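Skasholm Open-Top Metal Bins

Product group: Bulk storage and parts handling
Supplied by: Ikport Industrial Supply
Order line: open Monday through Friday

Overview

The Skasholm range of open-top metal bins is intended for workshops, packing rooms, school technical departments and municipal stores where small and medium parts have to be held in quantity and taken out by hand many times a day. The bins are made to be filled from above, emptied from above and cleaned in place. They have no lid and no moving parts.

Skasholm bins have been part of the Ikport catalog for 14 years. The present series replaces the earlier straight-sided series, which remains available for customers who need to match existing stock. Spare label holders and rubber feet for the earlier series can still be ordered through the parts desk.

Shape and Construction

The sides of the bin slope inward toward a flat rectangular floor. Parts placed near the rim move down toward the center as the contents are used, and the last few pieces remain within easy reach. The slope also allows empty bins to be nested for transport, which reduces the space needed in a delivery van or on a storeroom shelf.

The floor is left as plain metal. Coated floors were offered for a short period and were withdrawn after customers reported that paint chips were finding their way into bearing and valve parts. A plain floor marks with use, and these marks do not affect the strength of the bin or its suitability for dry parts. 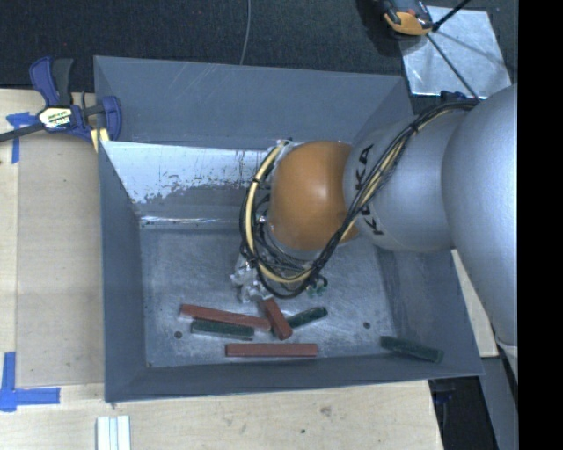 Gray open-top bin on a wooden tabletop. The floor carries fine scratches.

Bins may be placed on a bench, on a low stand or on the Georgiou wheeled base, which is sold separately. When a bin is placed directly on a finished wooden surface, the use of the supplied rubber feet is recommended. The feet are packed in a small bag taped to the outside of the carton and should be fitted before the bin is first loaded.

Specifications

Material: sheet steel
Color: gray
Top: open, with folded rim
Floor: flat, rectangular, uncoated
Maximum evenly spread load: 88 kg
Empty weight: 14 kg
Suitable for: dry parts, fasteners, castings, fittings, packaged goods
Not suitable for: liquids, food, hot ash, acids
Supplied with: four rubber feet, one label holder, one instruction sheet

The load figure applies to a bin standing on a level surface with its feet fitted. It does not apply to a bin that is being lifted. Loaded bins must not be lifted by the rim.

Selecting a Bin

Customers replacing wooden crates or plastic tubs often order more bins than they need. A sloping bin holds less than a straight-sided container of the same width at the top, but it is usually refilled more often and searched less. Ikport recommends that a department begin with one bin for each part that is used daily and leave slow-moving parts in their existing shelving.

Parts with sharp edges should be kept in a bin of their own. Mixed loads of heavy and light parts are permitted, although the heavier parts will settle and may become difficult to reach. For very small fasteners, the Hivis insert tray is available in two depths. The tray rests on the sloping sides and can be removed without tools.

Cleaning and Care

Remove all contents before cleaning. Brush out dust and metal particles with a stiff hand brush, then wipe the sides and floor with a cloth and a mild soap solution. Dry the bin fully before parts are returned to it. Do not use wire brushes or abrasive pads on the painted outer surfaces.

Light surface rust on the floor can be treated with a thin film of machine oil, applied with a cloth and wiped off after one hour. Bins used in unheated buildings should be checked twice a year — once in May and again before the first frost.

Dents in the sides may be left as they are if the bin stands level. A bin with a split seam or a bent rim should be taken out of use. Seam repairs are not covered by the guarantee unless they are carried out by the Ikport workshop.

Delivery and Returns

Bins are delivered nested, with card between each unit. Orders of up to 200 bins are shipped from the central warehouse, which currently holds 1,443 units. Larger orders are made to schedule and a delivery date is confirmed in writing. Please inspect the cartons while the driver is present and note any damage on the delivery slip.

Unused bins may be returned in their original packing. Bins that have been drilled, painted or fitted with third-party castors cannot be accepted. Return shipping is paid by the customer, except where the goods are faulty or were sent in error.

Contact

Questions on load, fitting and accessories should be addressed to Dalibor Zelenák, Product Manager, Bulk Storage. Please have the article number from the underside of the bin at hand. Customers with an Ikport account may also request a loan bin for trial use at their own site — one unit per account, subject to stock.

Page last revised: Wed 24 August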